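4.2 Equipment Planning and Budget

The purchase plan for the table-clearing study was prepared by Skarphéðinn Lund and approved by Brynhildur Arnardóttir in January. Two suppliers, Trarix and Vodham, were asked to quote for a complete arm with a two-finger gripper and a wrist camera. The Vodham offer was lower at the time of purchase but did not cover replacement finger pads. Pads are charged to the running budget, and over 40 weeks of use their cost would have exceeded the difference between the two offers. The Trarix unit was therefore selected.

Spare parts were budgeted separately. The plan allows for 5 sets of textured pads and a second wrist camera, to be held in storage at the Þorgeirsson laboratory. Trays, napkins and food packaging were entered as consumables and are not included in the equipment total.

Soft and crumpled items set the requirements for the gripper. Figure 3 shows the two fingers on either side of a bunched white tissue on a round black tray, with a red wrapper to the left and small white crumbs on the tray surface. Crumbs of this size were left out of the gripper specification, and a suction tool for them was deferred to the next budget period.

Figure 3. Wrist camera view of the gripper at a tray with a tissue and a wrapper.

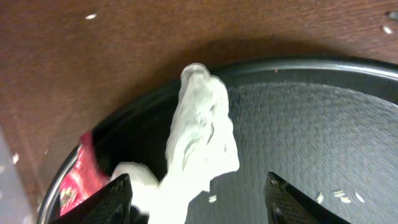 4.3 Maintenance Costs

Service visits are covered for two years under the purchase agreement. Later visits will be paid from the laboratory's general fund.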